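Seit zwölf Jahren verwaltet Leonilde Guerreiro die Wohnanlage Otwood, 300 Wohnungen in vier Aufgängen. Wenn sie von ihrer Arbeit erzählt, kommt sie schnell auf den Müll. »Die Heizung fällt zweimal im Winter aus, dann ist sie repariert«, sagt sie. »Die Tonnen stehen jeden Tag da.«

Bis zum vergangenen Juli holte die Firma Storeck den Restmüll wöchentlich ab. Jetzt kommt der Wagen alle 14 Tage, dafür wurde die Gebühr gesenkt. Guerreiro hatte größere Behälter beantragt und zunächst kleinere bekommen. »Nach zehn Tagen war alles voll. Die Leute haben ihre Säcke danebengestellt, und nachts waren die Füchse dran.«

Am meisten Ärger macht die Biotonne. Wer Küchenabfälle in Plastik einwirft, riskiert, dass die ganze Tonne stehen bleibt. Die Nachleerung als Restmüll zahlt die Hausgemeinschaft. Guerreiro hat deshalb Zettel in fünf Sprachen aufgehängt, außerdem liegt im Waschkeller ein Stapel Papiertüten.

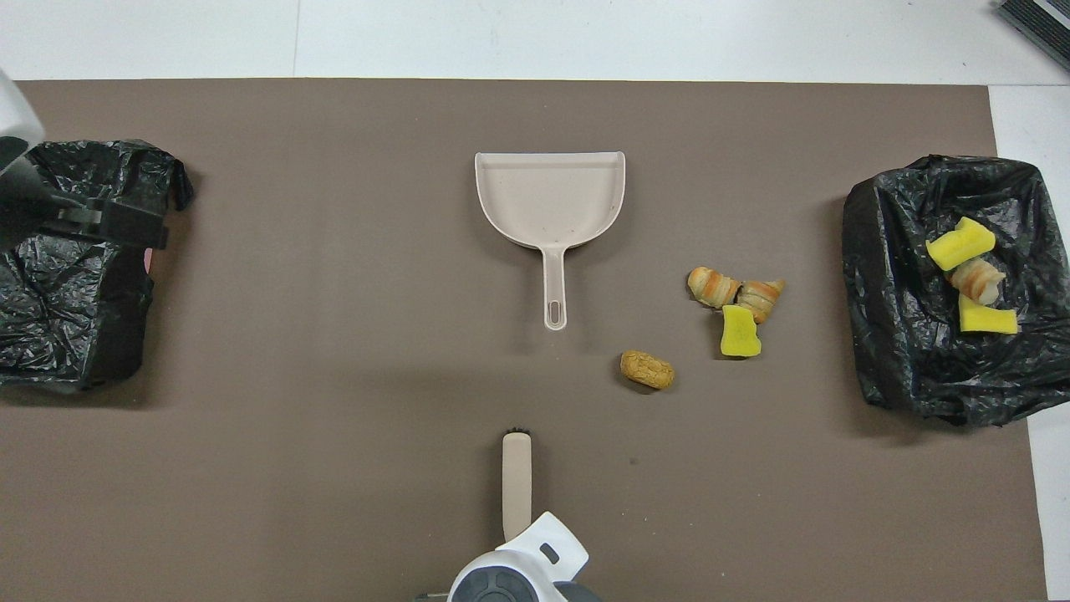

Kamol Khunthong hält von den Zetteln wenig, die lese im Aufgang C keiner. Ihm wäre lieber, die Biotonne stünde näher an der Haustür, dann müsse man mit der nassen Tüte nicht über den Hof. »Meine reißt immer an der Treppe.«

Guerreiro kennt den Vorschlag. Die Feuerwehrzufahrt lasse das nicht zu, sagt sie, aber ein zweiter Standplatz am Fahrradschuppen sei möglich. 999 Euro soll das Pflaster dafür kosten, das Angebot liegt seit dem Frühjahr bei den Eigentümern.

Ob sie selbst sauber trennt? »Meistens. Bei Joghurtbechern bin ich faul, den Deckel lasse ich dran.« Um 7 Uhr schließt sie morgens den Müllplatz auf, abends wieder zu. Einen Nachfolger für diese Runde sucht sie noch.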